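Get There for the Support Band

I missed the first half of a set by Utus in April and I have been cross with myself ever since, so I may as well get an essay out of it.

They were on before Þröstur Riis at the Carnegie in Stadcombe, and I knew perfectly well they were on, because it said so on the ticket in letters small enough to need my other glasses. Doors at seven, it said, and under that a line about special guests. And I did what I always used to laugh at my father for doing, which was to look at the clock, work out that the man I had paid to see wouldn't be walking out until nearly nine, and order a pudding. It was a nice pudding (rhubarb, with far too much custard). By the time I had found my coat and crossed the road and got my bag looked through by a very patient young woman with a torch, there was this enormous, rolling, happy noise coming through the double doors, and I stood in the foyer thinking, oh no, who is that?

It was two people. I couldn't believe it when I got inside. One of them was playing a drum kit that seemed to be mostly floor tom, and the other had a guitar tuned down so low that you felt the strings flap before you heard the note, and they were singing together, not very tidily, over a riff that went round and round and round and got better each time it came back. I got 4 songs. My friend Leen Qaisi, who doesn't hold with pudding, got 8, and she has been unbearable about the opening one, a slow thing with hand claps that apparently had the whole front of the room clapping along by the second verse. They haven't recorded it. I've looked.

So I want to say a word for the support act, and for turning up in time to hear one. I know it isn't a fashionable cause, and I know all the good reasons for not doing it, having used most of them. People work late. Trains are what they are. A babysitter costs the same per hour whether you are listening to your favourite singer or to someone you have never heard of who is having trouble with a lead. If you have spent the best part of a week's food money on a ticket, you are quite entitled to spend the first hour of it in the pub, and I don't want to be one of those people who makes going to a concert sound like going to the dentist.

But I do think we've slipped into treating that first hour as a sort of advert break, and it makes me sad, as nearly everything I love I heard first from somebody lower down the poster. I found my favourite band of all when I was nineteen, in a room over a shop, before a headliner whose name I honestly could not give you now if you offered me money. I remember what the singer was wearing, I remember that the bass player turned his back for the whole of one song, and I remember buying the tape from a biscuit tin at the side of the stage and then having to walk home without the bus fare. I played that tape until the writing came off it. No one had told me to like them, and there wasn't a review or a list or a clever machine that had noticed I liked something similar. They just walked out and plugged in and I was standing there.

Leen says it is different now, that you can hear anybody at all from your own kitchen, and that the support slot used to do a job which has since been given to the telephone. She has a point, and I listen to plenty of new music in my own kitchen, usually with the tap running. What I notice, though, is how quickly I give up on it. Half a minute and I'm off to the next one. A support band gets half an hour of me whether I care for the first song or not, and a good deal of music needs that long. I'm certain that if Utus had come up while I was doing the potatoes I would have thought, goodness, that's loud, and moved along to something with a piano. 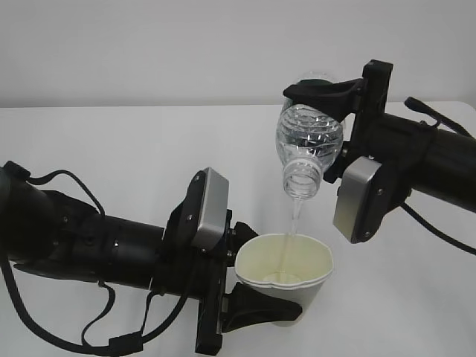

Water being poured into a cup over a white tabletop.

There is the other side of it too, the view from the stage, and for that I went and bothered the brothers Gerrit and Arnout Wouters, who play as Borka and who have opened for more people than they can name. I've known them a long while. They are lovely company, although you do have to let them finish one another's stories. Gerrit reckons that in 23 years they have been top of the bill perhaps a dozen times, and always in places where they were related to somebody behind the bar.

What surprised me was how fond they both were of the job. Arnout told me he would sooner play to a half-empty hall of strangers than a full one of friends, and when I asked him whether he really meant that, he went quiet and then said yes, on the whole, because strangers come over to you slowly and you can feel them doing it. He described a night in a big barn of a place that held over 4,000, when the two of them walked out to what he swore was a single row of coats. The people were all at the back by the drinks. They started with their quietest song, which Gerrit had argued against in the van all the way from the coast, and somewhere in the middle of it people began to drift forwards with their cups, a few at a time, looking a bit sheepish. By the last number there was a proper crowd. Gerrit still says it would have worked quicker with the fast one.

I asked them what they would change, if they could, and I was expecting to hear about money. They did talk about money, and it isn't good, and I think anyone who charges what some tours charge ought to be ashamed of what gets handed down to the openers. (There are tours where the opening band has paid to be there. I find that a shabby way to carry on, and I'd like to see it printed on the ticket.) But the thing they came back to was the lights. So many halls leave the house lights half up for the first act, with the bar shutters rattling and a man walking about on stage behind them with a roll of tape. Turn the lights down, said Arnout. Turn them right down, and people will stop talking and face the front, the way they do at the pictures.

I think that is exactly right, and it would cost next to nothing. The Carnegie could do it tomorrow. While they're about it they could put the support's name on the board outside in the same size letters, and they could tell us the stage times honestly. I know why some venues keep the times so vague, and I'm sure the bar is grateful, but if I had known that Utus were on at half past seven on the dot I would have skipped the custard at the very least.

The headliners could help as well. Þröstur Riis, to his enormous credit, came out at the end of the Utus set, in his cardigan, before anyone was expecting him, and sang the last chorus with them and then carried the floor tom off himself. It took him a minute of his evening. The people around me who had been chatting stopped at once, of course, and I heard the woman in front ask her husband what the band was called. I should think they sold a few records on the strength of it. Compare that with a show I went to a couple of winters ago (I shan't say whose) where a very gifted young singer was given a strip of stage the width of an ironing board in front of somebody else's covered-up piano, and was never mentioned again all night.

Wilma Martens, who used to book the bands at the old corn exchange and taught me most of what I know about how a night is put together, has a rule that I have borrowed for this year. She picks her concerts by the support. She looks at the small print first, and if there's a name there she doesn't know, she goes, and she gets there when the doors open and stands on the left where the sound is better. She has sat through some dreadful stuff that way, she's quite cheerful about that. There was a man with a saw, and there was an evening of poems over a drum machine which she claims took years off her. Still, she has a shelf of records at home that I would happily be left in the will, and I'd say half of them came off a trestle table before eight o'clock.

I've been following her rule since the spring and I can report mixed results. One very dull trio. One girl with an accordion who made me cry into a plastic beaker of cider, and whose next three dates are written on my kitchen calendar. And a lot of pleasant half hours, the kind where you're neither bowled over nor bored and you get a good spot by the rail.

Utus are back in Stadcombe in the autumn, third on the bill, which means they'll be on practically before the staff have got their aprons on. Leen has the tickets. We are going to eat afterwards.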